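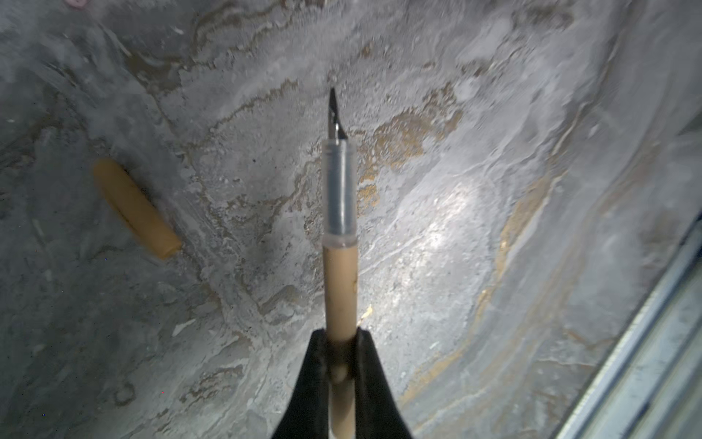
Wer viel mit dem Auto unterwegs ist, kennt das: Aus dem letzten Stau auf der Autobahn bringt man einen halben Hausstand an Bechern, Tüten und Bonbonpapierchen mit heim, und wehe, jemand macht an der Baustelle bei Tempo 79 das Fenster auf! Damit nichts davon am Straßenrand landet, hängt bei uns seit Jahren ein selbst genähter Müllbeutel an der Kopfstütze. Zum Zuschneiden nehme ich beschichteten Baumwollstoff (ein altes Wachstischtuch geht wunderbar), und für die kleinen Löcher, durch die später die Kordel läuft, braucht man etwas richtig Spitzes. Ein schlankes Werkzeug in Stiftform mit schmaler Metallspitze, so wie auf dem Foto, liegt mir da viel besser als die große Schere. Bitte immer vom Körper weg arbeiten und eine dicke Pappe unterlegen.

Den oberen Rand schlage ich 2 cm nach innen um und steppe ihn einmal rundherum fest, danach kommen die Löcher hinein, 12 Stück in gleichmäßigem Abstand. Meine Freundin Oanh Tô zieht statt Kordel einen ausgedienten Schnürsenkel durch, und ich muss sagen, der hält bei ihr schon länger als meine erste Kordel gehalten hat.
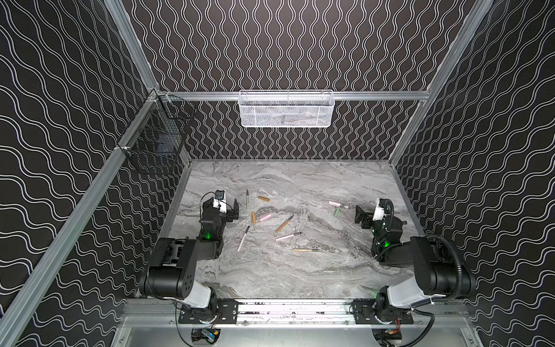

Wenn der Beutel fertig ist, knotet man die Enden hinter der Kopfstütze zusammen, und zwar so, dass er dem Fahrer nicht in den Rücken baumelt. Ausgeleert wird bei uns immer dienstags, wenn sowieso die Tonne rausmuss. Klebrige Reste wische ich mit lauwarmem Wasser und einem Tropfen Spülmittel ab, dann lasse ich den Beutel offen über Nacht trocknen. In die Waschmaschine bitte nicht, das nimmt die Beschichtung übel!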